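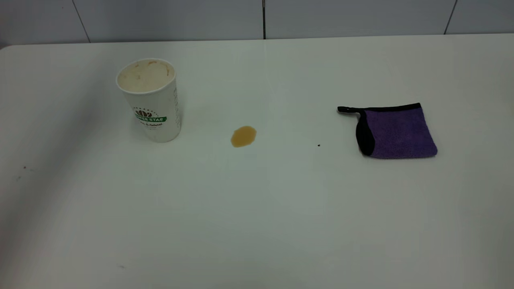

*흰 공용 탁자 위의 종이컵과 엎질러진 음료, 보라색 행주. 사진=그루카투스(Grukatus) 제공*

# "흘린 사람이 닦는다"는 공유 라운지, 성적표는 누가 매겼나

공유 사무실 운영사 그루카투스가 빌라로보스(Villalobos) 건물 라운지에서 시행 중인 '바로 닦기' 제도를 다른 지점으로 넓히겠다고 밝혔다. 탁자마다 행주를 한 장씩 두고, 음료를 흘린 이용자가 그 자리에서 직접 닦게 하는 방식이다. 낮 시간대에 직원이 탁자를 돌며 닦던 순회 청소는 제도 시행과 함께 없어졌다.

회사는 2월 시범 운영 결과를 근거로 들었다. 안내 자료 첫 장에는 "흘린 음료 100% 5분 내 처리"라는 문구가 큰 글씨로 적혀 있다. 대상은 라운지에 놓인 탁자 18개다. 숫자만 보면 더 따질 것이 없어 보이지만, 자료를 뒤까지 넘겨 보면 이 100%가 무엇의 100%인지부터 분명하지 않다.

자료의 각주에 따르면 '흘린 음료'는 이용자가 앱으로 신고한 건만을 뜻한다. 신고 화면에는 '흘렸어요'와 '닦았어요' 단추가 나란히 있고, 두 단추를 모두 눌러야 한 건으로 집계된다. 흘렸다고만 누르고 닦지 않은 경우, 닦았지만 앱을 켜지 않은 경우, 흘리고 그냥 일어선 경우는 어디에도 잡히지 않는다. 닦은 사람만 세어 놓고 모두가 닦았다고 발표한 셈이다.

5분이라는 시간도 두 단추를 누른 간격이다. 다 닦은 뒤 두 단추를 잇달아 누르면 처리 시간은 몇 초로 기록된다. 회사는 이런 기록을 걸러 냈느냐는 질문에 "이용자의 선의를 전제로 설계했다"고 서면으로 답했다. 걸러 냈는지에 대한 답은 없었다.

## 만족도 조사도 들여다보니

그루카투스는 외부 조사도 함께 내놓았다. 조사업체 스타스틱스(Stastix)가 라운지 이용자 206명에게 물은 결과 대다수가 제도에 만족했다는 것이다. '대다수'가 몇 퍼센트인지는 자료에 나오지 않는다. 요청해서 받은 설문지에는 "내가 쓰는 공간을 스스로 깨끗하게 유지하는 문화에 공감하십니까"라는 문항이 맨 앞에 있었다. 공감하지 않는다고 답할 사람이 얼마나 될지 궁금해지는 문항이다.

순회 청소가 사라진 것을 알고 있었는지, 청소 인력을 다시 두기를 바라는지 묻는 문항은 없었다. 월 이용료에 관한 문항도 없었다. 이용료는 제도 시행 전과 같다. 직원이 하던 일을 이용자가 나눠 맡게 됐는데 그만큼 줄어든 비용이 어디로 갔는지는 자료 어느 장에도 적혀 있지 않다. 그루카투스는 "절감분은 라운지 품질 향상에 쓰인다"고 했으나 항목을 알려 달라는 요청에는 영업상 이유로 공개할 수 없다고 답했다.

스타스틱스는 문항을 직접 설계했느냐는 질문에 "의뢰사와 협의했다"고 밝혔다. 조사는 라운지 안에서, 커피 쿠폰을 받는 조건으로 진행됐다. 라운지에 발길을 끊은 회원은 처음부터 답할 기회가 없었다.

## 행주 한 장으로 되는 일인가

물론 제도의 취지까지 나무랄 일은 아니다. 커피는 흘린 직후에 닦는 편이 낫고, 손 닿는 곳에 행주가 있으면 휴지를 찾아 헤매지 않아도 된다. 우유가 들어간 음료라면 더욱 그렇다. 흰 탁자에서는 갈색 얼룩이 조금만 있어도 금세 눈에 띄어, 다음 사람이 앉기를 꺼리게 된다. 순회 청소가 있던 때에도 직원이 다른 쪽을 도는 동안 얼룩이 그대로 남아 있다는 불만은 있었다.

문제는 그다음이다. 라떼를 닦은 행주는 누가, 언제 빠는가. 회사 안내문에는 "사용한 행주는 제자리에 펼쳐 두세요"라고만 되어 있다. 교체는 하루 한 번, 영업이 끝난 뒤다. 아침 9시에 우유 섞인 커피를 훔친 행주가 저녁까지 같은 탁자에 놓여 있고, 점심때 그 자리에 앉은 사람이 그것으로 다시 탁자를 닦는다는 뜻이다. 이쯤 되면 탁자를 닦는 것인지 얼룩을 넓게 펴 바르는 것인지 헷갈린다.

그루카투스에 행주를 대는 생활용품 업체 저클로우(Jerklow)는 자사 극세사 행주가 "냄새를 스스로 억제한다"고 홍보해 왔다. 시험 성적서를 요청하자 업체는 원단 제조 단계의 자료 한 장을 보내왔다. 새 원단을 맑은 물에 적셔 말린 결과였다. 우유나 설탕이 든 음료를 닦은 뒤의 냄새나 세균에 관한 항목은 없었다. 업체는 "추가 시험을 검토하고 있다"고 했다. 시험 시기는 정해지지 않았다.

물기도 따져 볼 대목이다. 마른 행주는 고인 음료를 빨아들이지만 설탕이나 시럽이 남긴 끈적임까지 걷어 내기는 어렵다. 한 번 닦은 다음 물에 헹궈 꼭 짜고 다시 훔쳐야 하는데, 빌라로보스 라운지의 개수대는 복도 건너편에 있다. 노트북과 가방을 자리에 둔 채 행주를 들고 복도를 오갈 이용자가 몇이나 될까. 안내문에는 헹구라는 말도, 개수대 위치도 없다. 세정제 분무기는 "옷에 튈 수 있다"는 이유로 비치 품목에서 빠졌다.

다 마신 컵 역시 제도의 빈틈에 놓여 있다. 일회용 종이컵은 신고 대상이 아니어서, 음료를 닦고 컵을 두고 가도 기록상으로는 모범 이용자가 된다. 우유 거품이 말라붙은 컵은 재활용도 번거롭다. 시행 전에는 순회 직원이 컵을 함께 거둬 갔다. 지금은 출입구 옆 수거함 하나가 그 일을 대신한다.

## 확대는 예정대로

그루카투스는 지적된 사항을 "운영하면서 보완하겠다"면서도 확대 일정은 바꾸지 않겠다고 했다. 새로 적용될 지점에도 순회 청소를 두지 않는다. 행주 교체 횟수를 하루 두 번으로 늘리는 방안은 논의 중이라고 한다. 언제까지 결론을 낼지는 밝히지 않았다.

회원 게시판의 반응은 갈린다. "내가 흘린 것을 내가 닦는 게 뭐가 문제냐"는 글이 있는가 하면 "앞사람이 흘린 것을 내가 닦고 있다"는 글도 있다. 뒤의 경우는 앱에 신고할 방법이 없다. '흘렸어요' 단추를 누르면 본인이 흘린 것으로 남고, 누르지 않으면 '닦았어요' 단추가 열리지 않기 때문이다.

시범 운영의 원자료, 다시 말해 신고 건수와 시간대별 분포를 공개해 달라는 요청에 회사는 요약본으로 충분하다는 입장이다. 요약본에는 신고가 모두 몇 건이었는지 나와 있지 않다. 탁자 18개에서 한 달 동안 들어온 신고가 열 건이어도 100%이고 한 건이어도 100%다.

다음 지점의 탁자에 놓일 행주는 이미 발주가 끝났다. 공급사는 이번에도 저클로우다.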